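The robot that learns by nudging

I'd been at Grostimberg for less than an hour when Kári Thorlacius handed me a mug of terrible coffee and told me to type something rude to his robot. (I typed "put the blocks in a line, please". I'm not a monster.)

Kári leads Tristus, a small project that teaches a robot arm to follow plain written instructions. You say where you'd like things to go, the arm looks at the table and picks a direction, moves a tiny bit, then looks again. It does this over and over, with no grand plan drawn up at the start. If a block slides the wrong way it just has another think and carries on.

I loved watching it! There's no picking up and no clever fingers, only a blunt tip that shoves things about, and pushing is much harder than it sounds. Try moving a pencil sharpener across your desk with one fingertip and see how quickly it spins off sideways. 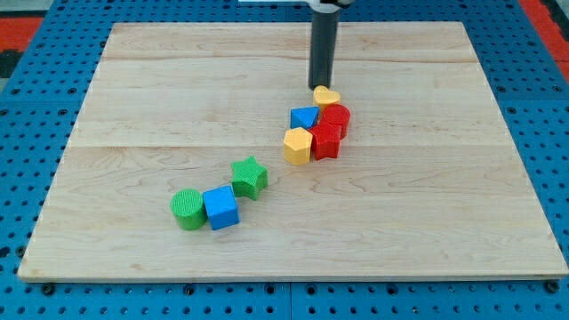
The arm's dark tip hovers by the yellow heart, with the blue cube and the green star further down the board.

The trick is in the practice runs. The team at Hjaltested recorded 1,357 of them, each one a person steering the arm with a joystick, and afterwards other people wrote down what they thought had been going on. Somebody might put "slide the star to the left", somebody else "green one away from the cube". Both go in. Kári reckons the messy wording is the best bit, as it's how people talk when they're busy.

So does it work? Mostly, yes. In the latest test they gave it 103 instructions it had never met before and it managed all but 14, which had the whole lab grinning when I visited. The failures were nearly all about corners, where a block gets turned round and the arm keeps chasing it (I felt for it, I've parked like that).

Next up is a version called Oltano, due in June, that lets you change your mind halfway through. You can say "no, the other one" and it's meant to switch straight away. I had a go at an early build and it dithered a fair bit, then went for the wrong block. Kári scribbled something in his notebook and asked me to try it again, slower.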